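Open day fills the house on Flosdale Road

Well, that was a busy afternoon! The Clullham group opened its doors in May for the first time, and 348 people had put their names down before the kettle was even on. We had planned for far fewer, so visitors went round in small groups and the last of them left at 6.

The big draw was upstairs, where the bedroom work goes on. Safta Zamfir and Liam Nic Giolla were showing how a robot's training in handling clothes begins with a person, a pair of hand-held grippers and a bed. On the bed was a black padded jacket, which is a proper challenge. Quilted fabric slides, puffs up and folds where you least want it to.

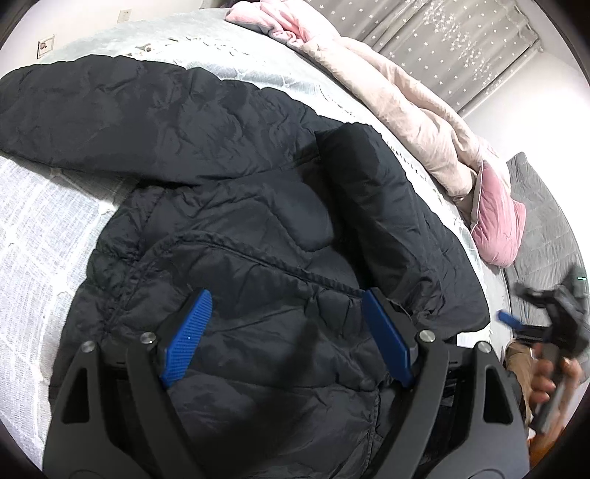

Safta has been at this for 7 months and says coats are still her favourite. "A tea towel is quite polite," she told one group. "A coat has its own ideas." Visitors could have a go with a spare pair downstairs (socks and scarves only), and there was a queue all the way to the front door. The children were much better at it than their parents.

Liam took questions, lots of them. Do you start with the collar or the sleeve? Can it do duvet covers? The project, called Bokel, now has around 1480 recordings of clothes being picked up, turned and folded, and he would like plenty more winter things.
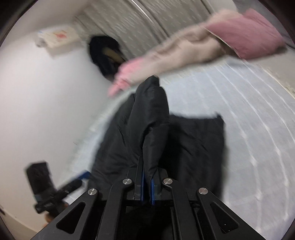
Page last changed: May, 9.40 am

Thanks to everyone who brought cake, and to the Cifuentes bakery for the rolls. If you left a green umbrella in the hall, we have it. There will be another open day in the autumn, with longer hours and, we hope, shoes and laces. Names can go on the list at the front desk from next month.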